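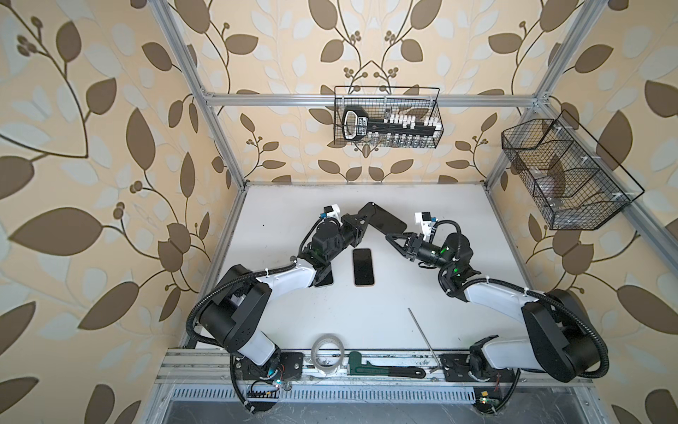

Prumen Technical Services | Robotics Maintenance Team

Gripper and Wrist Camera Check, Two-Arm Phone Handling Cell

This procedure applies to Cell 8 and must be completed before each work period. Allow 30 minutes.

1. Stop the current program and switch both arms to manual mode.
2. Inspect the gripper fingers and the camera lens on each wrist. Wipe the lens with a dry cloth.
3. Open the live wrist view. Both fingers must appear at the bottom of the picture.
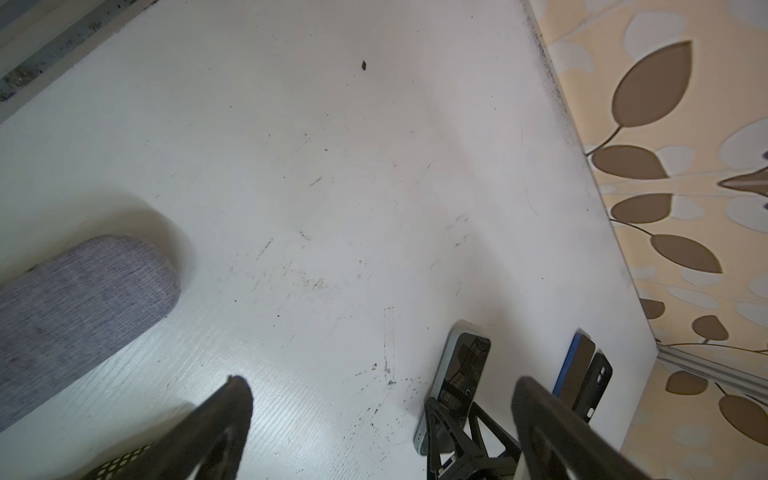 Petent asked whether the tabletop should be cleaned before the camera check or after it. Clean it first, with both arms parked.

4. Close the gripper on an upright phone at low speed. Confirm that both fingers meet the sides evenly.
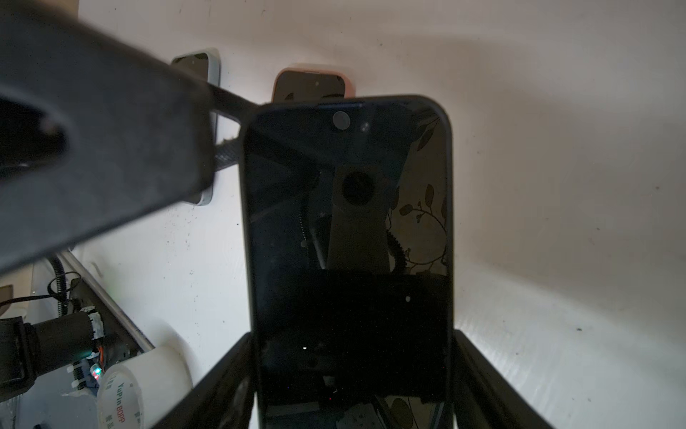

5. Release the phone and repeat steps 3 and 4 with the other arm.
6. Follow each cable conduit from wrist to base. Replace any broken tie.

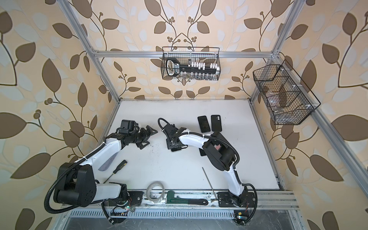

7. Return all hand tools to storage before leaving manual mode.
8. Record the result on Form 183. Report faults to extension 591.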